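How to Fold Printed T-Shirts So the Logo Doesn't Crack

Posted 11 Sep 2019 in Laundry and Closet

Printed shirts wear out at the print long before the fabric goes. Most of that damage happens in the dryer, but a good share comes from storage. A shirt that sits for months with a hard crease through the lettering will start to split along that line. The method on this page keeps the print flat and works for event shirts, work shirts and anything else with words or a logo on it.

What you need

A table or other flat surface at waist height
A lint roller (I use the Fanik one, any kind will do)
A drawer or bin at least 4 inches deep

A bed is too soft for this. The shirt sinks in and the folds come out crooked.

Step 1. Check that the shirt is fully dry

Feel the collar and the side seams. These hold water longest. If either one is cool to the touch, hang the shirt for another hour before folding. Prints that are put away damp can stick to themselves.

Step 2. Open up the bundle

Shirts come out of the basket twisted. Set the bundle on the table and find the print before you pull on anything. Look for the spot where the cloth is pinched tightest and loosen that first, working outward with your fingers. Don't grab a sleeve and shake. If the twist is close to the lettering, shaking pulls the print against the knot.

Dark shirts are harder to read than light ones, and it is easy to mistake a fold for a seam. Run a thumb along the line. A seam has a ridge and a fold does not.

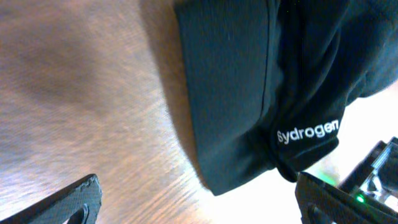
Step 3. Lay it face down

Once the shirt is loose, turn it so the print is against the table. Smooth it from the center out to the sides with the flat of your hand. Roll off any lint now, then flip it, do the front, and turn it face down again.

Step 4. Fold the sides past the print

Bring each side in toward the middle. The fold lines should fall outside the lettering. On a large chest print this means a wider fold than usual, and the finished stack will be wider too. For a small print near the side or hem, move the fold an inch over so it misses the letters.

Step 5. Fold up from the hem

Fold the bottom third up, then fold once more to meet the collar. If there is printing low on the shirt, roll that section loosely instead of creasing it.

Step 6. Store them upright

Stand the shirts on edge in the drawer. Stacking puts the weight on the bottom shirt, and heat in a closet will press one print into the next. The Drelleck bins fit a standard closet shelf and hold a week's worth of shirts. Shirts with thick rubbery prints should get a sheet of plain tissue in between.

Refold anything you haven't worn by October, and put the creases in a different place.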